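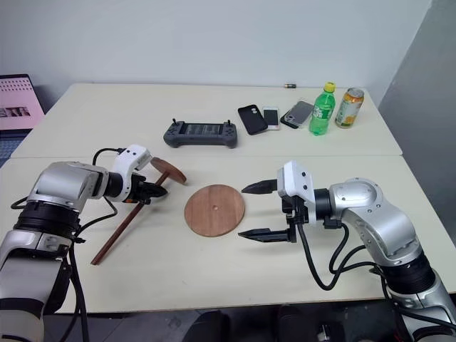 October, evening, typed up at the kitchen table with my boots still on

Finally got out to Festport for the walking tour test! I've been putting it off since summer, and now I've got wet feet, a notebook full of arrows and a strong wish to go back as soon as I can. Writing it down before I forget which lane was which.

Took the early bus from Tranthorpe. It goes the long way round by the estuary, so sit on the left if you're going out in the morning (right side coming home). The stop by the harbor has moved up the hill to the church, and our draft still starts people at the harbor. Needs fixing before anyone prints anything.

Walked the draft route as written, starting at the church. It's meant to take 90 minutes. It took me a good bit longer, but I kept stopping to write, and I also stopped for a bun, so I'm not changing the time yet. Somebody with normal habits should walk it.

Notes by section:

Church to the sea gate. Lovely. Downhill all the way, old houses on both sides, and you get your first look at the water between two chimneys. The draft says "turn left at the blue door." There are 3 blue doors now. I turned at the first one and ended up in a yard with a very calm cat. Change to "turn left after the bakery steps."

Sea gate to the lookout. The gate is narrower than I remembered and cars still come through it, so we should tell people to use the little side arch. The climb up to the lookout is steep and the handrail stops halfway, right where you start wanting it. I'd offer the flat path by the quay as another way round. Tide was out, boats all leaning over in the mud, and the smell was, well, low tide. I like it. Not everyone will.

Lookout to the old market. This is where the draft falls apart. It sends you down Chandler's Lane, and the lane is fenced off at the bottom with no sign at the top. Walked down, walked back up, said a few things. The way round is by the rope store and adds next to nothing. Redraw that part of the map completely.

Lunch at Bassi, on the corner of the market. Fish soup and brown bread, and the windows were all steamed up, which was just what I wanted by then. They're happy to be put on the map as a place to sit down. They close for 2 weeks after New Year, so put that in the small print.

Afternoon I took the Latia across to the far side and back, just to see if the ferry could be an add-on. Yes, yes, yes! The view back at the town from the water is the best one of the whole day, with the walls all in a row and the hill behind. She only runs over the winter if the weather's decent, and you pay on board, cash. Three of us on the trip out and I had the bow to myself coming back.

Still to do:
- new start point at the church
- fix the blue door line
- redraw the market end of the map
- ask about winter ferry times
- find out if the lane is shut for good
- dry boots

Route sketch is in the back of my green notebook, upside down. Next time I want to go in the evening and see the walls lit up.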